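Workshop notebook, drawing and writing supplies bench
21 March 2019

Started with the pens today, because the small tools can wait until the new labels come from Sallton. The box from the Camport room was fuller than I remembered. Many pens were put there by colleagues who wanted to be polite and not throw anything away. I tried each one on scrap paper, first a short line, then a small circle. If the circle breaks two times, the pen goes out. I was maybe too kind with the blue ones.

The clear acrylic organizer stays in use for the pens of every day. I like it for one simple reason, I can see from my chair what is missing. In the old tin I had always to pour everything out on the table to find one fine liner. The fault of the acrylic is that it shows each fingerprint. Do not clean it with the alcohol from the print bench. I did this in August with another tray and it got very small cracks in the corners, like hair. Warm water, one drop of soap, soft cloth.

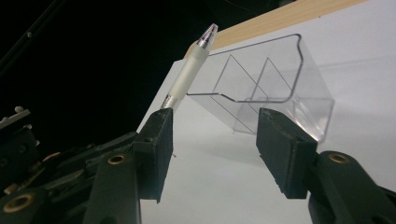 The order I want to try: writing pens in the front, markers behind them, pencils separate in the cup. Markers should lie flat when possible, but I don't have the space for it, so they will stand with the cap down. For the paint markers I am not sure if this is good. The paper that came with the Kudo set says flat only. I leave them in their box for now.

Refills. The inventory sheet has two lines with almost the same number, 3030 and 3415, and I mixed them again. 3030 is the black refill for the thin pens. 3415 is for the thick ones and does not fit, also not with force. I wrote it in big letters inside the drawer. Item 2559 is still on the sheet but I could not find it in any drawer. If somebody took it to Vovisness, please write it here under my entry, I am not angry.

Scrap paper is also low. One new pack of 100 sheets is enough, we use only the back sides anyway.

Still open:
- labels for the front row, small letters, no tape over them
- ask for the second key of the lower drawer
- pencils: sharpen only the hard ones, the soft ones break in the machine
- decide what we do with the dry highlighters, they are in the bag under the bench

Stopped after the pencils. Tomorrow I continue with the rulers and the small tools, if the labels are here.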